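4.3 Setting the grasp point for thin objects

Use this procedure when the Kustex planner returns grasps on the wrong part of a long or thin object.

1. Open the Semine panel and load the workcell file.
2. Set the depth filter to 2. Higher values remove narrow parts from the point cloud.
3. Select Segment, then wait for the mask count to settle.
4. Click the mask you want and choose Stem/Handle as the grasp region.
5. Set the approach speed to 80 mm/s and select Preview.

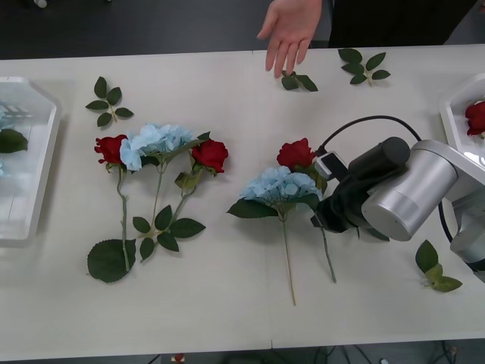 The planner scores each grasp candidate by clearance first and width second. Candidates that pass through a neighboring mask are dropped. Where a rose lies right beside a hydrangea with large leaves under its head, the two masks often merge -- split them by hand with the Cut tool before you run step 5. Loose leaf sprigs should be masked separately and set to Ignore or Pick.

Caution: Pause the arm before anyone reaches over the table. The preview does not track hands.

Note: If Preview stops with error 729, the mask is too narrow for the current filter. Lower the filter by one and segment again.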